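4. Comparing the two grippers in the bedroom set 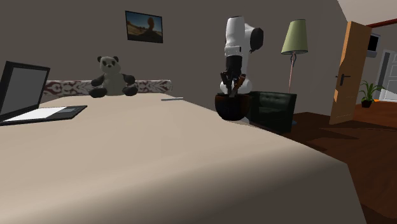

I'll admit I went into this part of the study thinking the controller would matter most. We had two of them running by then (the Awan baseline and our own, which we call Flestus) and I'd spent most of March fussing over gains. Then Mehwish Virk swapped the fingers on the simulated gripper one afternoon, left everything else alone, and the results moved more than they had in weeks of my tuning! So this section is mostly about fingers.

Figure 6. Simulated bedroom, with the arm holding a dark brown bowl by the gripper just above the far right edge of the bed.

The setup is the same one we describe in Section 3. The arm works over a bed, and the job is to carry a bowl and set it down on the bedspread without tipping it. We picked a bed on purpose, and I still think it was a good call. Most pick-and-place tests I've read use a flat table, and a flat table forgives a lot. Our spread slopes toward the near edge, so a bowl that's let go a little crooked has every chance to show it. Toys, a laptop and other household stuff stay on the bed during a run, and touching any of them counts as a fault.

We compared two finger sets. The first is the stock narrow pair. The second is a wider pair that Jomar Sison drew up, with a softer contact model on the inner faces. Both use a top-down approach and reach into the opening of the bowl, and both close with the same force limit. In total we ran 1,202 trials, split evenly between the finger sets, with start poses drawn from the same seed list so that each narrow run has a wide twin.

Okay, so what happened? The wide fingers held the bowl steadier on the way over, pretty much everywhere we looked. The narrow ones let it swing, especially when the arm came down fast near the side of the bed. Release was a different story (and this one bugged me for days). The wide pair needs more room to open, and inside a small bowl there isn't much, so the fingers would drag on the wall and turn the bowl as they backed out. Slowing the opening by a factor of around 5 took care of most of that, though it made each trial feel endless to watch.

Switching controllers changed less than I'd hoped. Flestus gave smoother paths with the narrow fingers, and with the wide ones I really couldn't tell the two apart from the force traces alone. Kausar Bajwa thinks our contact model is hiding a difference that real rubber would bring out, and she may be right. I'd like to see that tested on hardware before anybody leans on our ranking.

One more wrinkle with the camera. We first scored tilt from a single fixed view, and the fingers kept blocking part of the rim, so the early tilt numbers were junk. We threw them out and read the bowl's pose straight from the simulator for every trial reported in this section. A real arm doesn't get that luxury, of course, and Section 5 goes into how much worse things get when tilt has to come from the image.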